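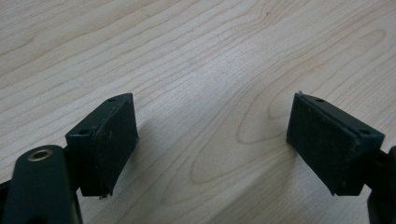 Refinishing a Veneered Tabletop with Hardwax Oil

Scope

The method covers flat tops in pale veneered board, such as birch or maple, where the old finish has gone dull or patchy but the veneer itself is sound. It does not cover lifted edges, burns that go through the face, or polyester and melamine surfaces. For those, see the separate page on patch repairs.

Check the veneer thickness first

Look at an unfinished edge, or at the inside of a cable hole if the top has one. Modern face veneer is commonly 0.6 mm thick, and a power sander with coarse paper will go through it in a few seconds. If the layer below shows as a darker or cross-grained patch at any point, stop. There is no way of sanding back from that.

Where no edge is visible, assume the veneer is thin and work by hand.

Materials

Card scraper, burnished
Cork sanding block
Aluminium oxide paper, 120, 180 and 240 grit
White spirit
Lint-free cotton cloths
White non-abrasive pad
Clear hardwax oil, satin (I use Skelau 983, but any two-coat product will do)
Nitrile gloves

Step 1. Clean

Wipe the whole top with white spirit and turn the cloth often. Old wax clogs paper and leaves lines in the new finish. Allow 60 minutes for the spirit to flash off, with a window open.

Step 2. Identify the old finish

Put a drop of methylated spirit on a hidden spot, wait a minute and touch it. If it goes sticky, the finish is shellac and can be washed off with more meths and a cloth. If nothing happens it is probably lacquer or varnish, and has to be removed with a scraper or paper.

Step 3. Remove the old finish

Hold the scraper at a slight forward lean and take long strokes along the grain. The shavings should be pale and powdery while you are in the finish. When they start to curl and take on the colour of the wood, move to the next strip.

Crown-cut veneer needs some care. The grain runs nearly straight at the sides of the leaf and loops back on itself in the middle, so the scraper meets it from a different direction every few centimetres. Go over the loops with light pressure, and change direction if the surface starts to feel rough.

Step 4. Sand

120 grit only where scraper marks remain. Then 180 over everything, then 240. Vacuum between grits. Keep the block flat as you come up to an edge and do not let more than a third of it overhang.

A pencil scribble across the surface before each grit shows where you have been. Use a soft pencil and press lightly.

Step 5. First coat

Stir the tin; do not shake it. Pour a small pool in the middle and spread it with the white pad, working it in along the grain until the surface is evenly covered. Leave for ten minutes, then wipe off everything that will come off. Oil left standing on veneer dries to a tacky skin.

Step 6. Second coat

Wait overnight. Rub down very lightly with a clean white pad, dust off, and apply as before using half the quantity.

Curing

Light use after 24 hours. No hot cups, wet cloths or table mats for two weeks. In an unheated room in November, allow three.

Disposal of cloths

Oily cloths can heat up and catch fire by themselves. Lay them out flat outdoors until stiff, or soak them in water and seal them in a metal tin.

Corrections

Step 2 was rewritten after a note from Talha Bugti, who pointed out that the earlier version gave the wrong solvent for shellac.

Last revised Wednesday, September 6, 2023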